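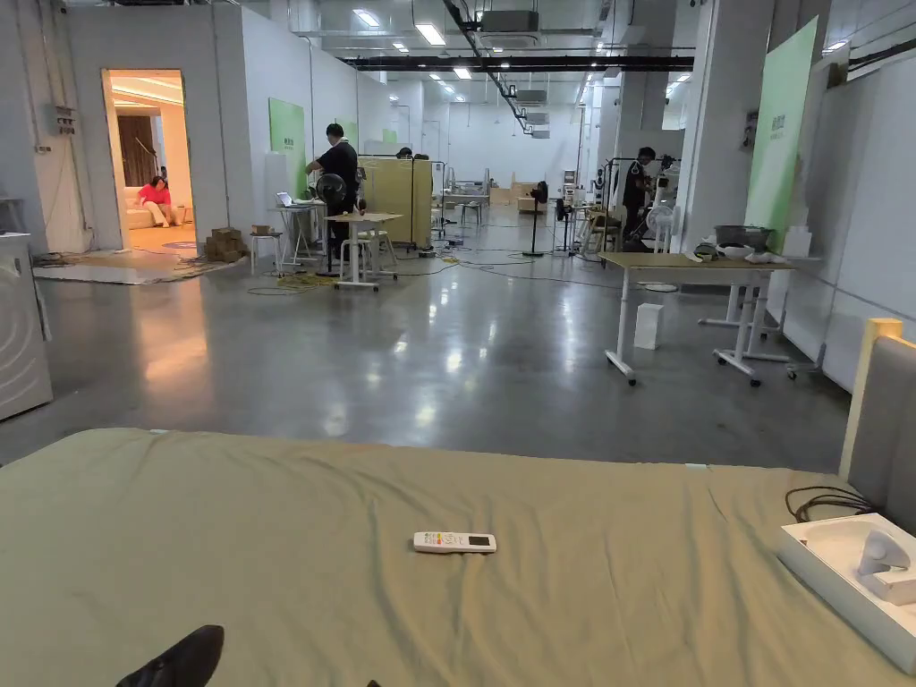

Photo: Cultmont / Shobha Devadiga

About Cultmont

Cultmont services and balances room air conditioning in small hotels, guest houses and rented apartments. We work on split systems, ducted fan coils and the controls that go with them. We do not sell equipment and we take no commission from manufacturers.

The company was started by Myroslav Holovko, who had spent 11 years commissioning chilled-water plant in office buildings. Most of the complaints he was called back for came from single rooms: one office too cold, one meeting room that never settled. The plant was usually within its design figures. The fault was in the last few feet, at the filter, the drain, the sensor or the supply grille. Cultmont was set up to do that part of the work and very little else.

Shobha Devadiga joined as technical lead and wrote the inspection procedure we still use. It is now in its fifth revision.

What we do

A standard visit covers the indoor unit, the outdoor unit and the controls. On the indoor unit we clean the filters and coil, flush the condensate line, check the fall on the drain pan and measure the supply and return air temperatures after the unit has run long enough to stabilize. On the outdoor unit we check the fan, the coil face, the mounts, the electrical terminals and the line insulation. Refrigerant pressures are taken only when the temperature readings call for it. Connecting gauges to a sealed system loses a small amount of charge every time, and on a small unit that adds up.

Controls are checked last. We confirm that the setpoint is followed, that the timer functions are cleared or set as the client wants them, and that the room sensor is not reading the temperature of the wall behind it. Sensor placement is the most common defect in our records - more common than low charge.

Noise is handled as a separate job. Guests sleep within a few feet of many of these units, and a fan that is acceptable in an office may not be acceptable in a bedroom. We measure at pillow height with the unit on low, medium and high.

How we report

Each room gets its own report of 2 pages. The first page lists readings and the second lists defects, sorted by whether they affect safety, operation or efficiency. Readings are given as measured, without correction. Reports are held in Vokau, our job record system, and clients can export them at any time. We keep them for 5 years after the last visit.

We quote for repairs in writing. If a unit is past economic repair we say so in the report and give the reason, and the client is free to take that page to any installer.

Where we work

Our office and workshop are on the ground floor of the Annamalai building, at the loading dock end. Parts collection is from 7:30 a.m. to 4 p.m. The workshop bench is used for fan motors, control boards and drain pumps. Compressors are replaced on site.

Bookings for cooling service fill up by May. Clients with more than a handful of rooms are advised to schedule in late winter, when rooms are easier to release and parts lead times are shorter.

Training

New technicians work alongside a senior technician until they have completed the full procedure on 4 types of system, including at least one ducted installation. Refrigerant handling is done only by certified staff. Meter and probe calibration is carried out by Truvix, and certificates are available on request.

For service requests, send the unit model number, the room location and a short description of the fault to the office.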